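Does the label tell you anything? Claims about sweetness and origin on loose citrus

Project report, second year, Food and Consumers module
Kerstin Kleinschmidt and Do-yoon Kwak

1. Why we picked this

Shops like to tell you that their oranges are special. They are "hand chosen", "sun ripened", "extra sweet", and the sign usually costs you a bit more per kilo. We wanted to know whether any of this means something to a person who eats the fruit. We should admit that we both started out doubting it, and a reader should keep that in mind, because it is easy to find what you expected to find.

The original plan was larger. We wanted to compare four shops and include lemons, but lemons are hard to ask people about (very few will eat one plain) and two of the shops never answered our messages. We ended up with Fakach, a supermarket near the campus, and Choo, a greengrocer with a stall and a small shop.

2. What the signs said

Fakach sold a premium orange under the name Clirus and a plain one with no name at all. The Clirus sign said "naturally sweeter". Sweeter than what was not stated, and when we asked at the customer desk we were given a leaflet about recycling. Choo had handwritten signs that gave a country and a price, and on one visit the word "lovely".

We also read the Draltirari buying guide, which several websites quote as if it were research. It says a heavy orange with a smooth skin is always the better orange. It gives no source and no method. We looked for one for most of an afternoon and then stopped.

3. How we did it

The tasting ran over several lunch breaks in May. Each person got two pieces of orange on a plain saucer, one Clirus and one unnamed, and was asked which was sweeter. Half of the tasters were told which was which and the other half were not. In total 98 people took part. Most were students, so this is a young and rather hungry sample and it can't stand in for shoppers in general.

The second part was a short online survey about how people choose citrus in the shop. We had 628 replies, which sounds impressive until you remember that it was passed around by friends of friends. We did not throw any answers away apart from 7 where the person had written the same word in every box.

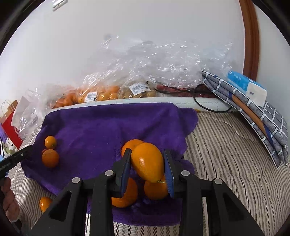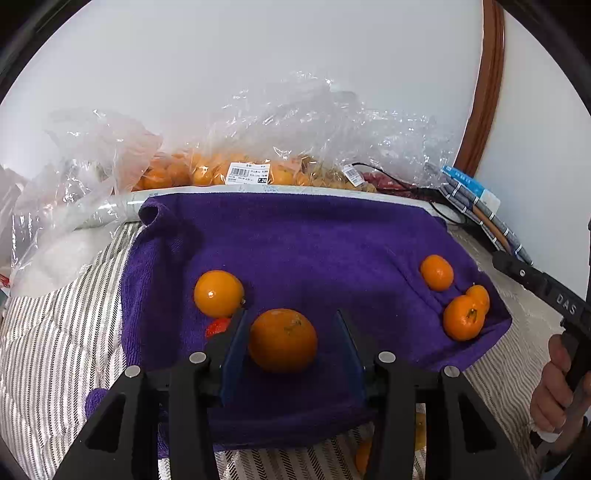 Oranges on a purple towel.

Size was the reason people gave most often in the survey for choosing one orange over another, ahead of price and well ahead of the name on the sign. We find this odd, given that nobody could say what size was supposed to tell them. Some wrote that large ones are juicier, others that large ones are dry and the small ones have all the flavour, and both groups seemed equally sure. Marks on the peel put people off too. A rough greenish-brown patch like the one on the large orange in the second picture was the sort of thing our respondents said they would put back, although they also said, a few questions later, that looks don't matter to them. We don't think they were lying. People answer a general question with what they would like to be true, and surveys about food are full of this.

4. What we found

Among tasters who knew which piece was the Clirus, a clear majority called it sweeter. Among those who did not know, the answers were close to an even split. On the face of it the name is doing the work and the fruit isn't.

We would be careful with that. Oranges from the same crate differ a lot, and we could not afford to test sugar levels in each one. The Clirus fruit may have been sweeter on some days and duller on others, and our numbers would hide it. Two tasters also told us afterwards that they had guessed the purpose of the test, and there were probably more who guessed and kept quiet.

5. Problems

Kerstin did most of the cutting and Do-yoon most of the asking, so any habit either of us has (a hopeful face, a bigger slice) runs through the whole set of results. We noticed this too late to swap - it should have been in the plan from the start. The saucers were also not all the same colour, which one taster complained about at some length.

6. What we would say to a shopper

Not much, on this evidence. We found no reason to pay extra for "naturally sweeter", but we did not prove that it is false either, and the people who write such signs probably know that it is hard to disprove. The same goes for the advice about weight and skin. It may be right. We would like to see someone weigh the oranges, cut them open and publish the results, bad ones included.

The survey questions and the tasting sheet are in the appendix.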